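Workshop Tips: Keeping Track of Small Gears and Other Parts During a Teardown

Small gear sets are easy to take apart and easy to lose. Most of the trouble people write to us about starts on the bench, before any cleaning or greasing gets done. A gear rolls off, a washer sticks to the back of something, or two parts that look the same get swapped. These tips apply to hand drills, kitchen mixers, fishing reels, small gearboxes and most other things with metal gears inside.

Cover the bench first

Put down a dark, plain cloth before you open anything. Navy or black is best for bright metal, which shows up well against it and doesn't roll the way it does on a bare top. An old bedsheet or a piece of curtain lining will do. Avoid terry towels and anything fuzzy. Loops catch on gear teeth, and lint sticks to grease.

Pull the cloth flat and let it cover most of the work area. If you leave a fold near the edge, small screws will find it. Shake the cloth out over a tray when you finish, and wash it separately from your clothes.

Light

One lamp from the side is better than a strong light overhead. Side light throws a shadow under each part, so you can pick out a thin washer you would otherwise miss. If you work after 6 p.m. in October, set the lamp up before you start.

Taking gears off

Before you lift a gear, make a small mark on it with a paint pen, on a face that doesn't mesh with anything. Mark the part it sits against too. Bevel gears need this more than flat ones. Two can look alike and still have worn to match one partner only.

Pull straight up along the shaft. If the gear won't move, look for a clip, a pin or a set screw. Don't pry against the teeth. A drop of penetrating oil and a 20-minute wait will free most of them.

Check the underside of every gear as it comes off. Shims often stay stuck there in old grease. Put them with the gear they came from, in the same order.

Setting parts out

Lay the gears down with the teeth up and the flat back on the cloth. Keep them a finger's width apart so the teeth don't knock together. Leave parts with a peg or post where they can't be bumped, and keep your sleeves buttoned.
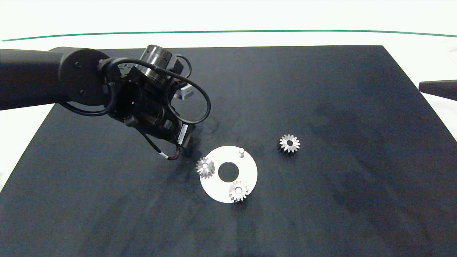
Three silver bevel gears, two on the white disc and one on the cloth.

If the job will run past one sitting, move everything to a muffin tin or an egg carton, one stage to each cup. Write the order on masking tape along the side. Yolanda Toledo of Stulter sent in a good variation: she photographs each step and writes the photo number on the tape.

Cleaning

Wipe off the heavy grease with a rag, then use a nylon toothbrush and mineral spirits. Work outdoors or with a window open, wear gloves, and keep away from flames and pilot lights. Brush along the teeth from the center outward. A wooden toothpick gets into the roots. Don't use a wire brush on polished gears.

Dry the parts on a clean section of cloth. Lay solvent rags flat outside to dry before you throw them out. Never ball them up in a trash can.

Going back together

Match your marks, turn the gears by hand, and feel for tight spots through a full turn. Grease the teeth lightly. More grease than that gets flung onto the inside of the case.

Reader question

Uwe Reinholz asks whether a magnetic tray is all right for gears. It's fine for screws. Steel gears can pick up a little magnetism and hold on to filings afterward, so use the cloth or a plastic dish for those.

Next month: sharpening a hand plane, and what to do with a vise that won't close square.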